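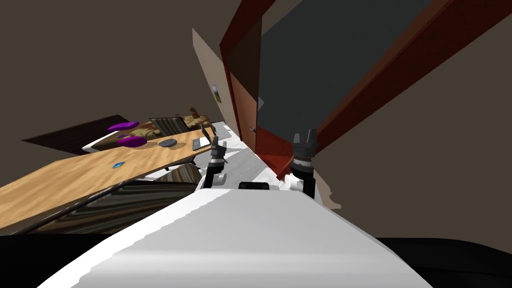

## Opening – get the bread out first

Hi everybody. Wave the loaf. Wait for the laugh, and if there isn't one, keep going anyway.

I'm here to talk about sourdough rye, and mostly about how long it took me to bake one I'd serve to company. Three years! I kept a notebook the whole time, and when I sat down to write this talk I counted up the loaves because I thought it would make a good number. It's 91. I thought it would be more like forty.

(Pass the first basket now so people have something to chew on. Butter is on the side table. Mention the caraway – some folks hate it and they should get fair warning.)

Quick show of hands: who has a starter going at home? Who *had* one and let it die? Okay, the second group is my group. I've killed two. One I left on top of the radiator over a long weekend, and the other I baked. I mean I forgot to hold any back and put the whole thing in the dough. That was a really good loaf, too, so at least it went out well.

## How I got into rye

Keep this short, I always ramble here.

I grew up on white sandwich bread and I still like it. Then I spent a week in Plesach one April, and the bakery under my rented room started mixing at some awful hour, and by the time I came down there'd be these dark, squat, ugly loaves cooling on the shelf by the door. I bought one to be polite. I ate it for five days straight with cheese and pickles and it was better on day four than on day one, which messed with everything I believed about bread.

So I came home and bought rye flour and followed a wheat recipe. Brick. Gray, gummy brick with a crack across the top. I've got the notebook page here – read it out: "Loaf 1. Smells okay. Knife came out with paste on it. Dog interested."

## What rye does that wheat doesn't

This is the one science-y bit, so slow down.

Wheat dough gets its stretch from gluten. You knead it, it gets bouncy, it holds bubbles. Rye has some of the same proteins but they don't link up into that nice stretchy net. What's doing a lot of the holding in a rye loaf is a kind of gum in the grain that soaks up a crazy amount of water. So the dough feels like wet clay, and you can knead it until your arms fall off and it'll still feel like wet clay.

I lost probably a dozen loaves just to kneading! I kept thinking I was being lazy. I'd add flour so it felt "right" and then of course it baked up like a doorstop.

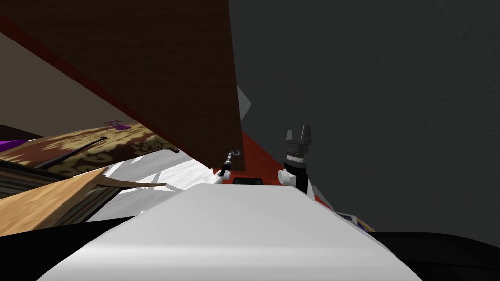
The other thing is enzymes. Rye flour is full of the ones that turn starch into sugar, and they keep working while the loaf is heating up in the oven. If they get too far, the crumb goes gummy. Acid slows them down, and that's the big reason old rye recipes lean so hard on sourdough. The sour is doing a job in there besides tasting good.

Pause for questions if faces look lost. Somebody usually asks about commercial yeast. You can add a pinch for lift, but keep the sour in there too.

## The recipe on the handout

Walk through it, don't read it. They've all got the sheet.

- Night before: stir the sour together and leave it on the counter under a plate. It should look puffy and a little cracked on top by morning.
- Total flour is 800 grams, and that makes two medium loaf pans. The handout has the split between the sour and the final dough.
- Mix with a wet hand or a stiff spoon. You're done when there's no dry flour. Really.
- Scrape it into greased pans, smooth the top with wet fingers, dust it with flour.
- Wait for little pinholes and cracks in the flour on top. That's the signal. I used to go by the clock and I got it wrong in both directions.
- Start hot, then turn it down. Out of the pans for the last stretch if you like a harder crust.

Then wrap it in a towel and leave it alone until the next day. This is where people groan. I know. The middle is still setting up, and if you cut it warm you'll get paste on the knife and you'll blame the recipe. Loaves 2 through 9 in my notebook all say "gummy," and I'm pretty sure at least half of them were fine and I was just impatient.
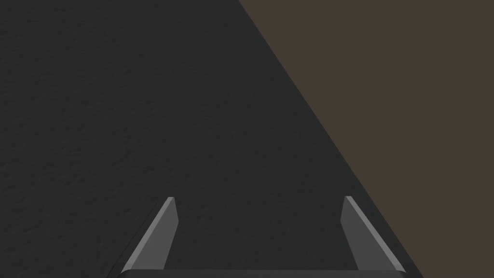 **Can I use whole wheat flour in place of some of the rye?**

Swap up to a quarter of it and hold back a little of the water, adding it in only if the dough seems stiff.

## Flour, and why mine kept changing

I want to be careful here because I don't want this to turn into a shopping list.

For the first year I bought whatever rye was on the shelf, and my notes make no sense. Same recipe, same oven, totally different bread. Then I started writing down which bag it was, and there's the pattern, plain as day. I was jumping between a fine light rye from Drimik and a coarse dark one from Jalali. The coarse one drinks way more water and takes it up slowly, so it looks soupy when you mix it and then it's perfect an hour later. I was fixing a problem that was about to fix itself.

Pick one bag and stick with it for ten loaves. If I could go back and tell myself one thing, it'd be that. (And label the starter jar, but that's a different story.)
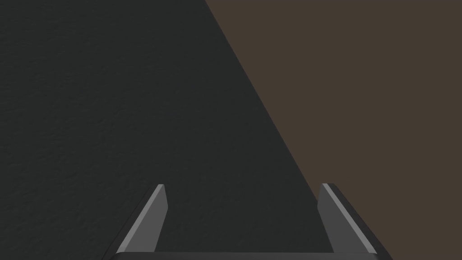
Water matters less than I thought it would. I went through a whole bottled water phase and I can't find it in the results anywhere. Salt I do care about. Leave it out by accident once and you'll taste it for the rest of the week, and it's a big loaf.

Pans: heavy ones are nicer. My Triris pan has a dent in one corner from when I dropped it on the back steps and every loaf since then has a little shoulder on it.

## Second basket

Pass the four-day-old loaf. Don't tell them which one is which yet – ask who likes it better than the first one, get hands up, then tell them.

Point out how thin you can slice it by now. Toast is good but it takes longer than you'd think, so run it through twice.

## Stuff to say if there's time

- Stale ends make great croutons for beet soup.
- Starter can be smeared on parchment, dried out and crumbled into a jar. I keep one in the pantry and one at my sister's house.
- Freezing works fine if it's sliced first.

Starter jars are by the coats, help yourselves, and bring the jars back please. Feed it tonight when you get home, equal weights of rye and water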